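4.2 What the regulars hear

I went into this part of the study thinking that fans of a small live band mostly come for the songs. Then I sat down with Tramwood's mailing list and had to think again. We got 103 replies, and 69 of them talked about the gaps between songs before they talked about any song at all.
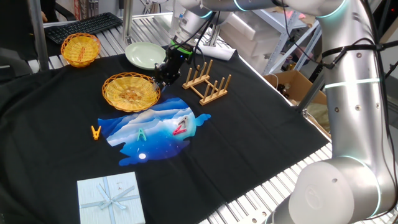
The singer's chatter came up a lot, and so did the tuning breaks (one person loves them!). Haoran Tan coded the replies with me, and we split them into four groups, which got messy fast — plenty of people wanted to be in two.
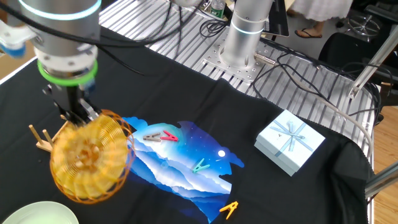
Figure 7. Gripper holding the coiled basket, with the two-peg stand behind.

My favorite group is the one I call the "waiters." They know the slow version of "Gavura" is coming and they hold off on getting a drink until it's over.

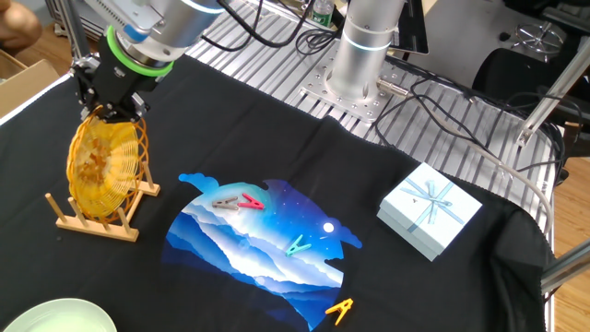
Figure 8. The basket on its edge in the wooden rack.

Sorcha Lenihan found the same kind of waiting at the October shows, where people drifted toward the stage well before the first chord. I'd love to know if that holds in a bigger room.

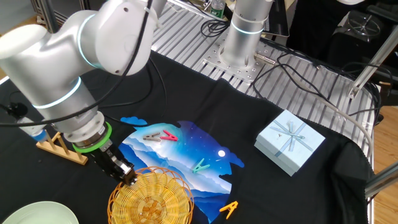 The Vivasgate crowd is tiny, after all, and most of them have heard the set many times over. Section 4.3 takes up the newcomers.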